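**Bellum photo backup wants to scan everything "on device" - is anybody staying?**

**quiltandkernel** wrote on Mon 23 October:

Hi all, long post, sorry in advance, get yourself a coffee. I opened Bellum this morning to look for a picture of my old porch and got a full-screen notice about the new terms. From what I can make out, every picture gets checked on your own phone before it uploads, and some kind of tag goes up along with it. If enough of your pictures get tagged, a person at the company can look at them. They don't give the number for "enough," and I read the whole page twice.

I've been with them 9 years and I have my whole family's pictures in there, so I'm not looking to storm off in a huff. I just don't love the idea of my own phone checking up on me, you know? Has anyone found a switch for it?

**maplestreet_modem** wrote:

No switch that I can find, and I went through every menu. If you turn off backup completely the checking is supposed to stop, but then you're paying for a backup service that doesn't back up!

I moved my stuff to Gititz over the weekend. It encrypts on your end with a key that you keep, and the move went fine apart from the dates on my oldest albums, which all came out as May. I'm still fixing those by hand, a few every evening with the radio on.

**oldtowerpc** wrote:

I'm going to be the grump here, and I say this with affection for everybody. Bellum has always been able to look at your pictures. They hold the keys, they make the thumbnails, they find all the dogs when you type "dog." Checking on the phone and checking on their server come out the same for me, and I'd sooner have them announce it than do it quietly.

**quiltandkernel** wrote:

I see that, and you're right about the dogs. But the server is their house and the phone is mine. If they can check for one kind of thing on my phone today, the list can get longer next year and I'd have no way of telling. That part bothers me more than the person looking.

**oldtowerpc** wrote:

Fair enough on the list. I'd like to see somebody outside the company get to read it. We still disagree about the phone, but I'll bring the pie.

**fernhollow** wrote:

Has anyone here tried Frei? My brother-in-law swears by it, but he also swears by a toaster from before I was born, so I wanted to ask some other people. I've got 200 GB and not much patience.

**maplestreet_modem** wrote:

I had Frei for 2 months. Nice folks on support, slow uploads. It got to 85 percent on my big album and sat there until I restarted it, and then it started over from the top. It might be better now - that was on my old router.

**cerham_user_too** wrote:

I keep mine at home on a little Cerham box in the hall closet, with a second copy on a drive at my mother's. It's more work, and I did lose an evening to setting up the sharing links, but the grandparents can open an album now without making an account.
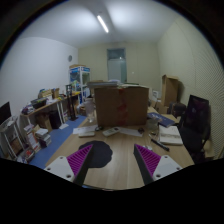
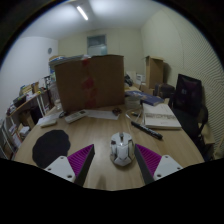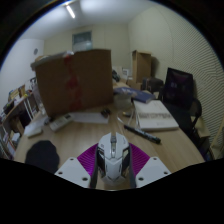
*Test album, desk and mouse. The mouse is in the second and third ones.*

**fernhollow** wrote:

Those loaded quickly for me, thank you! How loud is the box? My hall closet shares a wall with the bedroom and I'm a light sleeper.

**cerham_user_too** wrote:

There's a low hum when it's copying and then it goes quiet. I'd put it on a folded towel and run the big copy during the day.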